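Gifty Ankrah counted the ferry money twice. It came to 800, and the crossing to Rirnness cost 1,000.

"Leave the trunk," said the clerk. "It's 100 less without."

She was still 100 short. She sat down on the trunk and thought about her aunt's house, shut up since August.
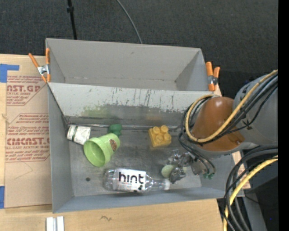

## The crossing

The clerk bought the trunk for 100 - he didn't ask what was in it. Gifty stood at the rail with her coat buttoned and watched Tosach get smaller. It began to rain before they passed the light.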